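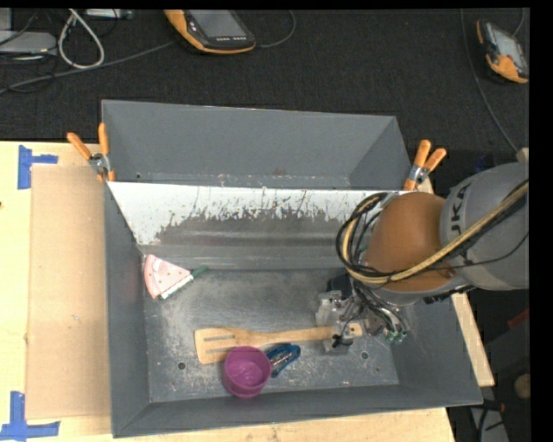
Ilgın Taşdemir wrote to us that she had read three bench safety guides and still could not say who is allowed to reach into the bin, and when. Her question is the reason the card set now starts with reach-in rules.

Trevby Bin Cell Practice Kit
Item 159-27
Made by Altum

The Trevby kit is a set of printed rules, labels and log sheets for benches where one robot arm picks mixed objects out of a metal bin. It suits labs and small shops that already have a risk assessment and need something people can follow at the bench. It does not replace the assessment or the arm maker's manual.

In the box
13 laminated rule cards, letter size
39 adhesive labels for bins, clamps and teach pendants
One pad of shift log sheets
One roll of blue marking tape
Binder with index

What the cards cover
Reach-in: arm stopped, pendant in the hand of the person reaching. One person at a time.
Bin fixing: clamp opposite walls before the first pick. Check both clamps by hand at the start of each shift and after any collision.
Marking: tape the bench so a moved bin or board can be put back in the same spot. Replace tape when a corner lifts.
Cables and air lines: leave enough slack for the full wrist turn. Run the arm through its range at reduced speed and watch the loop before going to full speed.
Objects: no glass, no open blades, nothing with a loose battery. Long handles get their own card, as they can catch on a bin wall during the lift.
Bin wear: scratches and lost paint are logged. A sharp edge takes the bin out of use.

Changes in this edition
The reach-in card has moved from the back of the binder to the front. The log sheet has a new column for clamp checks. Wording on the pendant labels is shorter.

Fit
Labels stick to bare or painted metal and to hard plastic. They do not hold well on cardboard. Cards fit the Ziller wall rack and the Şimşekoğlu bench stand, both sold separately.

Refills
Log pads and labels can be ordered alone. Owners of the February edition can order the changed cards as a set.

Page updated October 25, 2024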